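Início | Casa | Lavandaria | Ensaios | Contacto

Vaporizador portátil Jeredano: ensaio de utilização

O Jeredano é um vaporizador vertical de mão, sem tábua nem base, vendido com uma escova de cerdas e um copo medidor. Foi usado durante seis semanas, desde março, em camisas de algodão, duas calças de linho e um casaco de lã fina. O modelo que substituiu, um Flusteo com a mesma forma de enchimento, serviu de termo de comparação.

O depósito leva 200 ml. Com o botão de vapor premido em contínuo, a carga chega para uma camisa de manga comprida e parte de outra. O reservatório sai pela base e encaixa com um quarto de volta; a junta de silicone exige algum cuidado na reposição, sob pena de pingar. Na balança de cozinha, vazio e sem acessórios, o aparelho acusou 464 g.
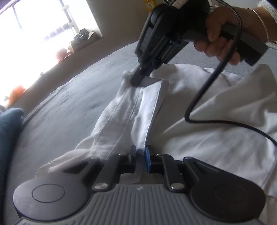 Vaporizador de mão preto sobre camisa branca de botões.

Em algodão de peso médio, os vincos de armário desaparecem em duas passagens. Os de dobra, em especial os de camisas embaladas, ficam atenuados mas visíveis. A carcela e o colarinho continuam a pedir ferro. No linho o resultado é irregular: aceitável com a peça ainda húmida da máquina, fraco com o tecido seco. Na lã, o vapor sem contacto deu o melhor acabamento do ensaio.

A inclinação é o ponto fraco. Na horizontal, com o depósito abaixo de metade, a bomba aspira ar e o débito falha. O Flusteo tolera melhor essa posição, embora demore mais a aquecer. Convém trabalhar com a peça em cabide sempre que possível.

Quanto ao calcário, usou-se água da torneira no primeiro mês e desmineralizada no restante. Apareceram resíduos brancos na placa ao fim de pouco mais de duas semanas, removidos com descalcificante Fonditik diluído. O manual recomenda repetir a operação a cada 100 enchimentos.

Cabo rígido junto à pega, sem rotação. Ruído da bomba constante, incómodo em divisão pequena.

Classificação: 6 em 10.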